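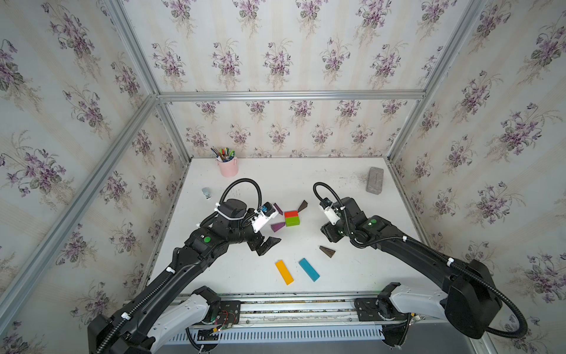
Pens and markers in the pink cup, back left of the table, flowered paper behind.

11/24/22

Marker fading, Monham window test, notes so far.

Background for whoever picks this up. Brodie wants us to switch all the seed drawer labels to Ganeo markers. The packaging says "archival" in two places and does not say what that means in either. I wrote to ask and got back a page with the word "archival" on it again. So we test them ourselves.

Setup: strips of the same card stock we use on the drawers, one heavy line and one thin line per marker, black, blue and red. Three markers of each color, so we aren't judging the whole lot by one bad pen. Half of every strip is under foil. Strips taped inside the south window at Monham, matching set in the closed drawer under the bench. The drawer set is the one to compare against, please don't take it out to show people.

Read at six weeks, by eye, against the drawer strips, in the shade by the door. Esperanza read them separately and I didn't see her sheet until mine was done.

Black: no change either of us could see, heavy or thin.
Blue: thin line lighter on all three. Heavy line, I said slightly lighter, Esperanza said no change. Leaving it as a disagreement.
Red: gone pinkish. Both of us, all three strips. Thin line hard to read at arm's length.
Our old markers, for comparison: black fine, blue slightly lighter, red about as bad as the Ganeo red.

So on the strength of this the new markers are as good as the old ones and cost more. Brodie's answer is that the drawers don't sit in a window. True. They don't sit in a closed drawer under the bench either, they have the overhead lights on them all day, and I have no idea how to turn six weeks of window into years of overhead light. He has a conversion he got from a Sultumari handout. I read the handout. It gives one multiplier with no mention of glass, season or which way the window faces. I would not plan a relabeling job on it.

Things wrong with my own test, before somebody else lists them:
Window glass stops part of the light that fades ink, so a good result here says nothing about outdoors.
It has been a gray fall. Same test in July could look very different.
The tape on strip 7 lifted and it hung crooked for an unknown number of days. Strip 7 is a blue. I've kept it in, but the heavy line disagreement was mostly over that strip.
Reading by eye is weak. Esperanza calls things unchanged that I call lighter, and neither of us can prove it.
The card itself has yellowed on the window side. That alone could make a blue line look weaker.

The last one bothers me most. The foil half ought to settle it, but light got in under the foil edge and there's a yellow band creeping in on most of them. Next round: fold the foil around the back, and put in a blank strip of card with no ink on it. I should have done that the first time.

Water. Esperanza wanted a smear check while we were at it, one damp thumb across a line left overnight. Old black smeared a little. Ganeo black did not. That is a real difference and probably the only argument for switching, given how often the lower drawers get splashed. One thumb, one pen of each, so I want it repeated before it gets quoted at me.

The job itself: 1,077 labels by the inventory list. I'm not redoing that many by hand for a word on a package. If the smear result holds up I'd do the bottom row in the new black and leave the rest alone. Whatever we decide, no more red for anything that matters. The red tags on the tender varieties are half unreadable already and those never went near a window.

Brodie to find the purchase slip so we know if all the pens came from one box.
Esperanza to repeat the smear check, all the blacks, same thumb.
Me: blank card, better foil, new strips up this afternoon. Next reading end of December. Current strips go back in the window in the same order.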